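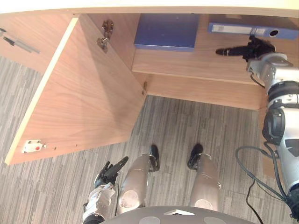 ¿A alguien le ha cambiado el puesto desde que metieron un robot en la oficina?
A mí me ha cambiado sobre todo el orden del día: las carpetas ya no las busco yo, pero ahora tengo que dejar por escrito dónde va cada una, y eso antes lo llevaba en la cabeza.

legajo_y_medio
Abro hilo con la pregunta y mi propia respuesta para que se vea de qué pie cojeo. Trabajo en el archivo de Drutia, en administración, y desde junio tenemos un humanoide para sacar y guardar carpetas en los armarios bajos. Me interesa lo que os haya pasado a vosotros, que los folletos ya me los sé.

tornasol
¿Armarios de puerta con bisagra? En mi empresa nos dijeron que lo difícil eran justo las puertas, y al final cambiaron medio mobiliario por estanterías abiertas. Ahora se llena todo de polvo y el que pasa el trapo soy yo, claro.

legajo_y_medio
De bisagra, sí, de las de toda la vida. Lo que peor llevamos son los archivadores tumbados. Si están de pie con el agujero del lomo hacia fuera, todo bien, pero la gente los deja de lado y entonces a ver por dónde los coge. Tuvimos que poner una norma: de pie, lomo fuera y etiqueta legible. Te puedes imaginar cuánto se cumple.

Paca_Nominas
O sea, que las personas se adaptan al robot. Yo creía que iba a ser al revés. En Tukasen, donde trabaja mi cuñada, empezaron igual: primero una norma para las carpetas, luego otra para las sillas, luego que no dejes el bolso en el suelo. Y de las 5 que eran en archivo ahora son cuatro, porque a la que se jubiló no la sustituyeron.

legajo_y_medio
Paca, lo de la plaza es lo que me quita el sueño, no te lo voy a negar. Aquí de momento seguimos los mismos. Pero ordenar las cosas igual todos tampoco me parece un drama, ¿eh? Yo llevaba años pidiéndolo y no me hacían ni caso. Llega un robot y en dos semanas hay etiquetas nuevas.

Paca_Nominas
Pues eso es lo triste, que a ti no te hicieran caso y a él sí.

rodilla_mala
Yo vengo a dar las gracias a las máquinas jajaja. Tengo las rodillas fatal y lo de agacharme al estante de abajo veinte veces cada mañana me mataba. Si me lo quitan, bienvenido sea, y me da igual si tarda el triple que yo. Que tarda, por cierto. A las 7 de la mañana lo ponemos con la lista del día y yo me dedico a revisar expedientes, que es para lo que me contrataron.

tornasol
¿Y si se equivoca de carpeta quién responde? Porque en la mía firmamos nosotros.

rodilla_mala
Firmo yo también. Compruebo la referencia antes de que salga de la sala y listo. Es un rollo, pero menos rollo que las rodillas.

mayu.shibata
Hola, perdonad mi español, escribo desde Chiba. Me llamo Mayu Shibata y llevo el archivo de una gestoría pequeña. Nosotros tenemos roughly, perdón, unas 279 carpetas activas, y el robot solo toca los armarios bajos. Los altos siguen siendo nuestros. Lo que más cambió fue hablar: antes nos preguntábamos las cosas de mesa a mesa y ahora todo entra por la lista. Pedimos que la lista se cerrara por la tarde y ahora vuelve a haber conversación. Quizá os sirve.

legajo_y_medio
Me sirve muchísimo, Mayu, y tu español está perfecto. ¡Lo de cerrar la lista lo propongo ya! A nosotros nos entran peticiones a cualquier hora y acabamos todos mirando la pantalla.

Paca_Nominas
Eso me gusta más. Pero pedid por escrito lo de las plazas, hacedme caso. En Storthorpe lo pidieron antes de firmar nada y lo tienen en el convenio.

tornasol
¿Tienes el texto, Paca? Aunque sea un trozo.

Paca_Nominas
Lo busco y lo cuelgo.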